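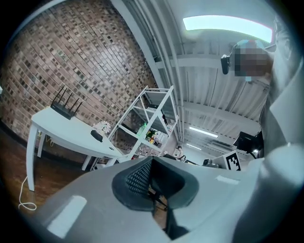

Sebastian Anghel
Member services coordinator, Bellville Tool Library

Frequently asked questions

Who can join?
Anyone aged 18 or over who lives, works or studies in Bellville or Slaoui. Bring photo ID and something with your current address on it, such as a rates notice, a lease or a power bill. If your licence still shows an old address, that's fine as long as the second document is current.

How much does membership cost?
$42 a year, or half that with a concession card. Membership runs for 12 months from the day you sign up. There is no joining fee and we don't hold a deposit, except on trailers.

How long can I keep a tool?
Seven days for power tools and 14 days for everything else. You can renew once online, provided another member hasn't reserved the item. Trailers and the floor sander go out for two days and can't be renewed.

What happens if I'm late?
Power tools are $2 a day and hand tools are 50 cents a day. Fines stop at the price of your annual membership, but your borrowing is suspended until the item is back. If you know you'll be late, email before the due date – we can usually extend it.

Can I reserve something?
Yes, through the catalogue on this website. Reservations open a month ahead. We hold the item until closing time on the day you nominated, then it goes back on the shelf. Garden gear books out early in spring, the hedge trimmers and the mulcher especially.

I broke it. Do I have to pay?
Not for ordinary wear. Blunt blades, worn brushes and frayed cords are our job. If a tool was dropped, left out in the rain or used for something it wasn't built for, we'll ask you to pay for the repair, up to a maximum of $500. Please tell the desk about any fault when you return it, even a small one. Tape over it does not count as telling us.

Do you supply blades, bits and sandpaper?
Drill bits and one general-purpose blade come with the tool. Sandpaper, masonry bits, trimmer line and fuel are yours to buy. We sell sanding discs at cost at the front desk.

Can I use the tools for paid work?
No. Our insurance covers household and community use only. Sole traders should ask about the Stuvatness branch, where a separate trade membership is available.

Can someone show me how to use it?
Floarea Bogdan runs inductions for the chainsaw, table saw and floor sander. The first two are compulsory before you can borrow. Sessions take an hour, are free to members and are listed in the catalogue under Inductions.

Do you take donations?
Hand tools in any condition, and power tools that still run. We can't accept petrol mowers, ladders or anything with asbestos dust on it. The catalogue already has 3000 items in it, so please check before bringing us another claw hammer.

When are you closed?
The last two weeks of June for stocktake, and all public holidays. Nothing falls due during stocktake. The after-hours return chute is locked for that period as well, so hang on to your loans until we reopen.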